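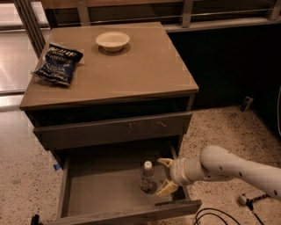
Drawer tasks: is a gain of two trials in 30 worth writing up?

Reading time: 6 minutes
Print | E-mail this page

Posted by Lavanya Kulkarni, 5 June 2021

Hello all, and sorry in advance for the length of this. I've been reading these pages for ages and have never posted, so please be gentle!

I'm in the second year of a robot learning project and I'm trying to write up a comparison between two ways of training the same arm. The tasks are all to do with drawers and small household things: open the top drawer, close the bottom drawer, take the bottle out of the drawer and stand it on top of the cabinet, put the crisps in, that sort of thing. The instruction is given to the robot as a plain sentence and it works from its own camera.

Both versions start from the same 3000 demonstrations, driven by hand by people in our group. The first version (we call it Ater, after somebody's cat, I think) just copies the demonstrations. The second one, Yule, gets the same data, but we went through and relabelled 245 of the episodes where the written instruction didn't match what the person driving had done. Mostly these were upper drawer and lower drawer swapped over, or a demonstration labelled "pick up the bottle" where they had also shut the drawer on the way out because it seemed tidy.

I then ran each version for 30 trials, and Yule succeeded two more times than Ater. I was thrilled for an afternoon. My supervisor looked at it, said "hmm", and went to lunch.

So what I'd like to know is whether this is a result. I ran all of the Ater trials first and then all of the Yule trials, the tasks were mixed together, and a trial counted as a success if I thought it had done what was asked. I have video of everything. I do believe the relabelling helps, because Yule seems so much more sure of itself about which drawer it wants, but I can see that "seems sure of itself" is not going to get past a reviewer. Is there a way to rescue what I have, or do I need to start again? The arm is only mine until the end of the month and then it goes to the Plirnudik people for their kitchen work.

Thank you so much for reading this far.
Lavanya

Ademir Seixas

Hello Lavanya, and welcome. What a nice clear question, and please don't be downhearted by the answer, which is that two trials out of 30 could very easily be luck. If you ran Ater against itself, with nothing changed at all, you'd see a gap that size quite often. I did precisely this once with a peg insertion policy, by accident, having loaded the same weights both times, and I had half a page written about the improvement before I noticed the file name. So I say all this with a good deal of sympathy.

Your trouble isn't only the number of trials, though more would help. I'd worry first about the order. Running one version completely and then the other means that anything which drifted in between has gone into your comparison: the light in the room, a camera nudged when someone was cleaning, a drawer runner getting looser with use, you getting better at placing the objects in spots the robot likes. That last one is real, by the way, I catch myself at it all the time.

What I would do with the time you have left is run them in pairs. Set up the cabinet and the objects, run one version, put everything back exactly as it was, run the other, and toss a coin for which goes first. For putting things back, save a still from the robot's camera before the first run and lay it half-transparent over the live view while you move the bowl and the bottle and so on into place. It's slow and a bit maddening, but you get good at it, and the drawers matter as much as the objects. A drawer pulled out a hand's width further is a different task as far as the arm is concerned, especially when the thing it has to reach is inside and the gripper has to come in over the side. When you've finished you look only at the pairs where one version managed it and the other didn't, and that's a much fairer test than comparing two totals from two different weeks.

The second thing is your scoring. "I thought it had done what was asked" will get you into hot water. Write down before you start what success means for each instruction, stage by stage. For the bottle in the drawer I'd have something like: went to the correct drawer, closed the gripper on the bottle, lifted it clear of the drawer sides, released it standing up where it was told to. Then have somebody score the videos without knowing which version they're watching. Rename the files with random letters and keep the key somewhere they can't peek.

Now for the cheerful part, because I think you may have buried your real finding! Your relabelling was mainly about instructions that named the wrong drawer. Why would that show up in whether the bottle gets lifted properly? It wouldn't, much. It ought to show up in whether the robot heads for the right drawer in the first place. If you go back to the videos you already have and score only that first stage, blind, you might see a far larger difference than your two trials. Or you might see none, in which case you've saved yourself a lot of wishful writing. I wouldn't report it as your main result, as you'd be choosing the measure after seeing the data, but it's a very good reason to make it the measure you declare for the new paired runs.

One more thought and then I'll stop, my tea's gone cold. Do keep the failures in the write-up, sorted by kind. I've learnt far more from other people's tables of failures than from their success rates.

celent_bench

just do more trials. 30 is nothing. also what gripper is it, the wide fingers on some of these knock the drawer side and that swamps everything else you change

Lavanya Kulkarni

Oh, this is wonderful, thank you both. I did the thing Ademir suggested last night with the old videos, and had my flatmate score the first stage (she teaches the cello and has no opinions on robots). I'm not going to post what she got, so as not to tempt myself, but I slept well!

The paired runs start tomorrow with the coin. I've written out the stages for every instruction and made my supervisor sign the page, which he found very funny. celent_bench, you're right about the fingers, there are a few trials where one touches the drawer side on the way down, with both versions. I've given that its own row in the failure table.

A small follow-up, if anybody's still here. When the robot goes to the wrong drawer, stops, and then goes to the right one, does that pass the first stage? I can't decide.

Ademir Seixas

I'd fail it at the first stage and let it carry on and be scored for the rest, with a note in the margin. Your measure is about which drawer it heads for, so the first one it commits to is what you're after. But what you need most is the same rule for both versions, written down before the first coin toss, so add it to the page and get him to sign again. If you find it happens a lot, give it a column to itself, I'd certainly want to read about it.

Print | E-mail this page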